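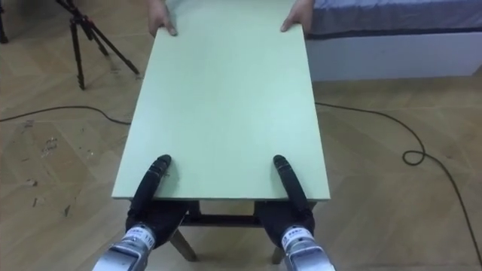 Page 2 of 5

dogar_side wrote:
OK so picking up from the last page. I still say painting secondhand tables is fine as long as you prime. I did our kitchen one in July, two coats, and it gets used for homework, bread dough, everything. The people telling newbies to strip down to bare wood are scaring them off the hobby!

Fouzia Zaidi wrote:
Nobody's scaring anyone, lol. I said sand it. Sanding isn't stripping. If the old finish is shiny your primer is sitting on glass, and the first hot mug is going to peel a ring right out of it. I've had that happen on a hall table I got in Kirnville and I was so mad I left it in the garage for months.

Tanveer Minhas wrote:
Fouzia is right about the scuffing, but you two are talking past each other. What grit are we talking? I use 120 to knock it back and then 400 between coats, very light, just enough that it feels like paper. Wipe it down after. My wife picked a pale green for our last one and pale colors show every bit of dust you leave behind -- ask me how I know.

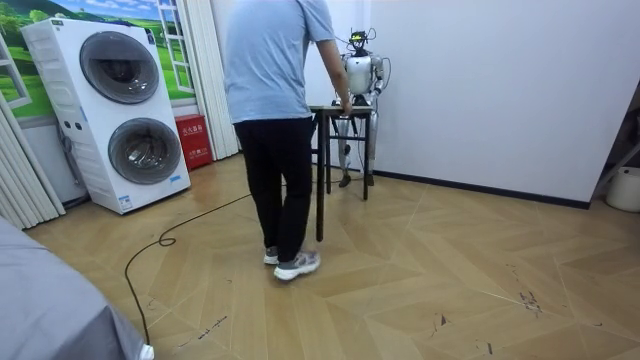 Anyway, the other thing I wanted to say is that cure time matters way more than brand. Dry to the touch is one thing, but I wouldn't put a lamp on it for a couple weeks. I used Collarent on that green one and people swear by Skemier, and once they'd both hardened up I couldn't tell you which was which.

dogar_side wrote:
Disagree on the brands. Skemier went on like pancake batter for me and I had brush marks all over the top. Collarent leveled out a lot nicer. Could be I just got an old can though, the lid was pretty rusty.

Fouzia Zaidi wrote:
Rusty lid, and you used it anyway?? That's on you, friend. Try a foam roller next time and keep the brush for the legs and the edges. Also don't go back over a spot once it starts to grab, that's where half the marks come from.

dogar_side wrote:
Fair. It was half price (and I'm cheap). 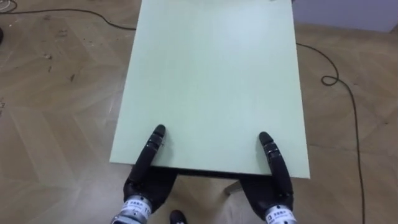 pinewood_pat wrote:
New here, sorry to butt in. Do I need a clear coat over the paint if the table is just going in a bedroom?

Tanveer Minhas wrote:
For a bedroom I'd skip it, as long as the paint is a decent enamel and you let it cure. If it's chalk paint, put something over it or it'll mark the first time you drag a book across.

Fouzia Zaidi wrote:
I'd still do one thin coat on the top, water based so it doesn't go yellow on you. Tanveer and I have had this fight before and he's still wrong :)

pinewood_pat wrote:
Thanks, both! It's enamel. I'll do a test patch on the underside tonight and post how it comes out.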